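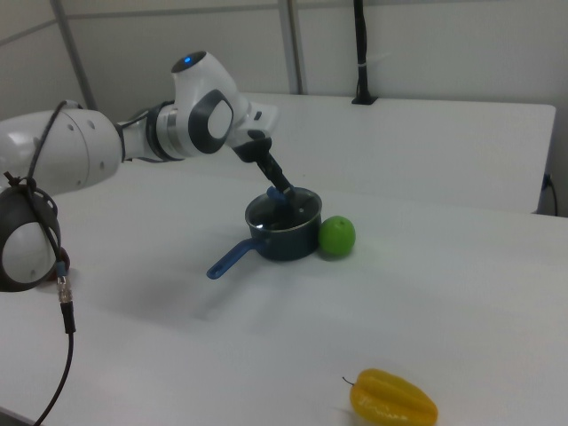 Small saucepan with its glass lid, green apple and star fruit on the white table.

Maline housewares open day, visit notes

Posted 12/15/23

Maline opens its building to visitors twice a year, and I finally got a place on the list for this one. The company sells pots, pans and kitchen tools under the Drovar name, and most of what goes on in the building is checking samples and packing orders. There were 32 of us, split into two groups. Mine started upstairs with Silvia Zelenák, who has run the sample room for six years.

The sample room is one long space with shelves down both sides. Everything on the shelves is tagged with the date it came in and the name of the person who asked for it. Silvia said the room holds 210 pieces of cookware at the moment, and that the shelf for small saucepans is the one that fills up first. People buy them for one egg or a cup of soup and are picky about them.

I spent most of my time at the table with the dark blue saucepan. It is a navy pot with a shiny metal rim on the inside, a long blue plastic handle and a glass lid with a blue knob. The end of the handle has a hole in it for hanging. My own small pot has no hole and lives in a drawer under everything else, so I noticed that. The apple and the star fruit come from a basket of produce they use for judging sizes. Silvia told us people guess the size of a pan badly from a catalog number, and much better with a piece of fruit next to it.

She talked for a while about lids. A glass lid adds weight to the carton and needs its own sleeve of cardboard. They tried shipping the lid upside down in the pot in November and went back to packing it flat on top. Someone asked about plastic handles near a gas flame. Her answer was to keep the flame smaller than the base of the pot, and that the care sheet in the box says the same.

After that we went down to packing. Marisa Greco showed us how a carton is folded and let a few people try. Mine came out crooked. The cartons come from Hubáček, flat, in bundles of 33, and they are stacked by the door next to the tape. It is louder down there and hard to hear from the back of the group, so stand near the front if you go.

The shop at the end was small. I bought a Dokis dish brush and a pot holder. Seconds are on a rack to the left of the register, mostly frying pans with scratches on the outside.

The whole visit took a little over 2 hours. Parking is behind the building and fills up early. There is coffee in the hallway, and coats can be left on the hooks by the stairs.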